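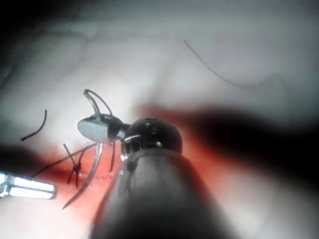 Sunday, September 21, 2025

Lab was quiet today, so I used the time to compare the two needle drivers before Marisa needs the arm back. Same controller (the Tralar one), same curved needle, black suture as always.

Driver A is the old one, with the flat oval jaw. Driver B is the new one from Gramcombe, with the narrower jaw and finer teeth. I did 12 passes with each, then six more with A because I did not trust my first numbers. So 18 with A, 12 with B. Not equal, I know. I will do the missing ones with B when the second cable set is back.

Slips of the needle in the jaw: two with A, two with B. With the different totals this says very little. What I noticed more is how they slip. In A the needle turns slowly around its own curve and I have time to correct. In B it holds very well and then goes at once, and the point ends somewhere I did not want it.

The wrist camera is still too close to the shaft. In many moments the shaft takes the bottom middle of the view and is only a blur, while the head and the jaw are sharp enough. For driving the needle this is acceptable. For tying it is not, the second instrument comes in from the left and I see only its tip. Genivaldo wants to turn the mount to the side, Hüsnü wants a longer bracket. I would try the turning first, it costs us one screw and no new part.

Reflections: the black head gives small white spots. The tracking software (Stesotum) took one of them for the needle point two times, both with A. I lowered the light one step and it did not happen again, but then the far side became too dark to see a thin thread. Left it at the lower step for now.

Cut ends of thread are also a problem for the tracker. A short curved piece lying on the surface looks to it like a small needle. Jeferson, can you filter by thickness, or is this too slow?

To do
- missing passes with B
- turn the camera mount, repeat the tying with both drivers
- ask Tarcísio if the jaw force in the controller is the same value for A and B. I assumed yes and did not check.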